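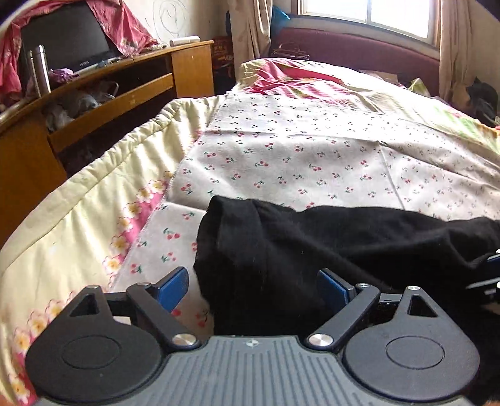

Gyula Pintér had heard the story so often that he could tell when the shots would get longer. In June it was a jumper from the corner. By the time Kornél got hold of it, Attila Kelemen had pulled up from half court with two men on him.

"Were you there?" Gyula asked.

"Máté was there."

"Máté was parking the car."

They were sitting high up in the Brusendale gym, watching Attila stretch. Thirty-six years old, cut by Vass in the winter, and supposedly one good workout from a contract with Binard. Gyula had covered the club long enough to know what supposedly was worth. The attendance sheet said 1262 for the last home game, and he didn't believe that either.

Erzsébet Oláh blew the whistle. Attila ran the floor, caught the ball on the wing and let it go. It dropped through.

"There," said Kornél.

"There's no one guarding him."

The second one went in too. The third hit the back rim and bounced to the far wall, and Attila jogged after it himself, one hand on his hip.

"He scored 24 against Flavov," Kornél said.

"When?"

Kornél looked down at his shoes. Erzsébet passed Attila another ball. Gyula took out his notebook, wrote the word "wing," and waited to see him run back on defense.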